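Small dish rack in one half of a double sink, any good?
Konrad Widmer
We've a dishwasher but always a few bits to do by hand. Worth keeping a rack in the sink? 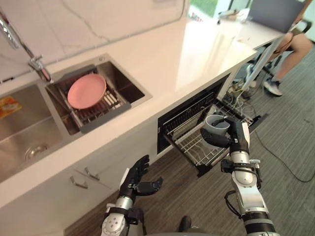
Fultside
Yes, do it! I've had mine in the smaller bowl for nearly 4 years and love it. Stand plates upright, like the pink one there, and they drain straight down the plughole (no soggy tea towels!). Cups go in the machine.

Umanen
Same here. Dark bottles need a look for labels first, mine went gluey.

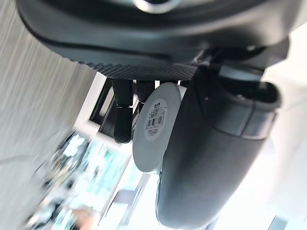

Black bottle, label still on the white end

Peel it off under the warm tap, then a dab of oil.
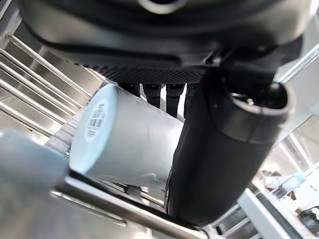
Paper cups I'd just bin, they go soft in the wash. Do get the rack, you'll use it every day!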